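Sildale trap limit dispute goes to second hearing in October

SILDALE, 24 August 2019 - A disagreement over how many crab traps may be set inside the Karkau Inlet will go to a second hearing in October, after the regional fisheries office declined to rule on the existing permits this week.

The office said in a written notice that the current limit of 36 traps per license remains in force until a decision is issued. License holders who set gear above that number can be fined, and their traps can be removed without further warning.

The dispute began when the Inga harvesters' association asked for a separate limit for boats working under its subsistence agreement. The agreement predates the commercial license system and does not state a number of traps. The association argues that the limit written for commercial boats was applied to its members by default and that no consultation took place before the rule was entered.

Commercial license holders based in Dullwood oppose the request. Their filing says the inlet is already fished close to its capacity and that a second class of license would make the total amount of gear in the water harder to track. They have asked the office to set one overall ceiling for the inlet and divide it among all users.

According to the notice, 872 traps were registered for the inlet at the start of the season. The figure covers both commercial and subsistence gear but does not include traps reported lost and later replaced. The office said replacement tags will be recorded separately starting with the next season.

Three incidents of cut buoy lines have been reported to the harbor authority since the season opened. The authority said the reports are being reviewed and that no charges have been filed. It did not say which group owned the gear. Boats that find drifting or untagged traps are asked to record the position and report it by radio, and to leave the gear in place.

Under a temporary order, boats from both groups must keep clear of each other's gear while hauling, and no traps may be set in the marked channel between the Dullwood breakwater and the inlet mouth. The order also bars the transfer of tags between vessels. It applies day and night and will stay in effect until the hearing is closed.
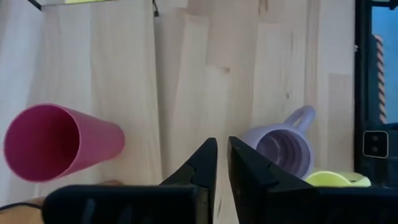
Written statements for the hearing can be delivered to the fisheries office in Sildale or sent by mail. Each statement must give the license or agreement number under which the writer fishes. Statements from residents who do not hold a license will be accepted but will be filed separately.

The hearing panel will also receive a stock survey of the inlet. The survey was carried out at eight stations, and the results have not been released. The association has asked for a copy before the hearing opens so that its own biologist can check the method. The office said it will answer that request in writing.

A ruling on the trap limit is expected before new licenses are printed. If no ruling is made by then, the present limit will carry over into the next season.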